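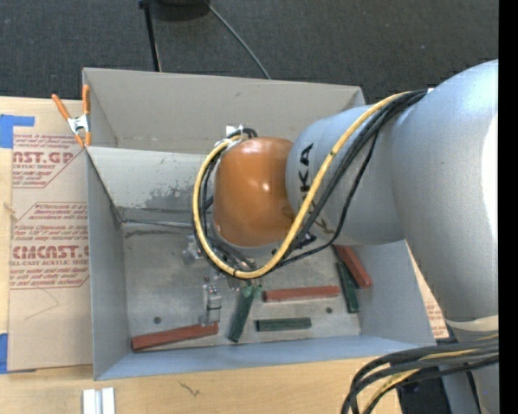

Who keeps the old pages?

Opinion > Internet and Society > Archives

1/20/13

The Fetau message board went offline in August with nine days' notice. It had been running for fourteen years. There were 1752 threads in the section I used, which dealt with repairing old radios, and I know the figure because it was printed at the top of the index page. I saved 234 of them by hand before the notice ran out. The rest are gone, or at least I have no way of reaching them.

I am not writing to complain about Fetau. It was a small firm, it charged us nothing, and it had the right to stop. My argument is that we have let a large part of ordinary public knowledge sit on services whose owners owe us nothing when they close, and that the law should ask a little more of them.

Consider what happens when a local newspaper shuts. The paper stops coming out, but the back issues are in the library, bound or on film, because somebody was required to send them there. A person who wants to know what was said about the bypass in 1974 can go and read it. When a website shuts, the past goes with the present. The switch that turns off tomorrow's page turns off every page before it.

People who disagree with me usually say that most of what is on a message board is rubbish. I agree that a lot of it is. I have read arguments about solder that went on for 438 replies and settled nothing. But the same was true of parish newsletters and letters to the editor, and historians are glad to have those. We are poor judges of what will be wanted later. In my own section the most useful thread had a title that was a spelling mistake, and it was started by a man who wanted to know why his set hummed when the fridge came on.

The stronger objection is cost. Keeping a site running means paying for machines, for electricity and for someone to answer the post. I would not ask a company that is closing to go on doing that. What I would ask is much smaller. Any service that holds public writing by more than a certain number of people should have to give six months' warning before it closes, and should have to hand over a plain copy of the public part to a library willing to take it. Text takes up very little room. Almost 260 of my saved pages, with a few from other boards mixed in, fit on a memory stick I was given free at a trade show.

It can be done. When Trokden wound up its hobby pages two years ago it gave everyone half a year and put up a single file for each group. The files were untidy and the search did not work, but the words were there. Sternberg, which was a far bigger outfit, gave two weeks and sent the notice to email addresses that many people had stopped using. The difference between them was a matter of manners, and I don't think that public records should depend on manners.

Then there is privacy, and here I am less sure of myself. Some people wrote things at nineteen that they would rather not have kept in a national collection. I can see that. A handover should leave out private messages altogether, and anyone should be able to ask for their own posts to be removed, before or after. That would leave holes in the record. I would accept the holes. At present we have a system where the person who wants to be forgotten cannot be certain of it, as copies turn up in odd places, and the person who wants to be remembered has no say either.

It is sometimes suggested that users should look after themselves and keep copies of what they care about. I did, and it took most of four evenings for about an eighth of one section. Many of the people who wrote the best answers were elderly. Some had died. They were in no position to save anything, and their families very likely did not know the board existed.

The radio people have mostly moved to Yang, where the pages load quickly and you can post photographs from a phone. I have moved too. I looked through the terms before signing up and found a long section on what the company may do with my writing, and one line on what happens if it closes, saying that it may do so at any time. I ticked the box, like everybody else. I have started saving a copy of each answer I write, in a folder on the desktop, but that only keeps my half of the conversation.

We use cookies to remember your settings and to count visits. By continuing to use this site you agree to this. Find out more | Close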